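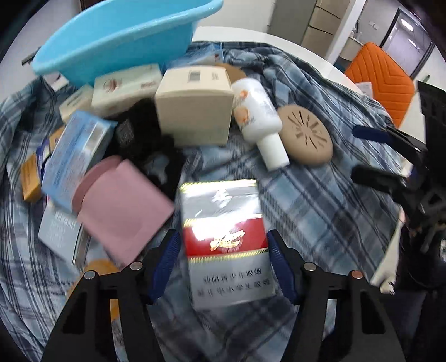

Hand grippers at our sorting tables, and what happens to the pickers?

Posted by culance_dee

Hi everyone, long-time reader here. I work in returns at a small warehouse outside Grindlow, and since March a few of us have been spending part of the shift picking mixed items out of a pile with hand-held grippers, so the recordings can be used to train the arms we're supposed to get. The project is called Parsa. I don't mind the work (it's kinder on my back than the totes!) but my wrist is sore by 10 in the morning, and I'd love to hear from anyone whose workplace has been through this. Did the jobs change much? Did anybody get moved? 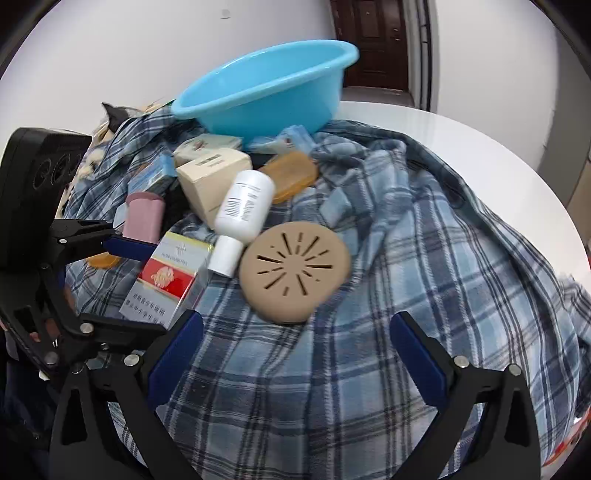 One of our practice piles, with the soap dish up front and the bottle lying across the middle.

Raffaele Amato

Hello and welcome! We went through much the same thing at Fundia, where we handle 2,000 returns on a busy shift. We ended up with 2 arms and they took over the plain boxes, while anything soft or tangled up in cloth still comes to a person. I was a picker and now I mostly clear jams and check what the arms set aside, and I'll admit I miss chatting across the table, because the new stations are farther apart. Nobody on my shift was let go, but two temporary spots weren't filled again, so do ask your manager about that early and get the answer in writing if you can.

As for the wrist, please don't push through it. We swapped hands every 300 picks and took a proper break, and that helped me a great deal. Ask whether the recording time counts toward your pick rate too. Ours did at first, and it made the numbers look awful until someone spoke up.

totes_and_tape

same here, wrist brace helped. ask for a higher table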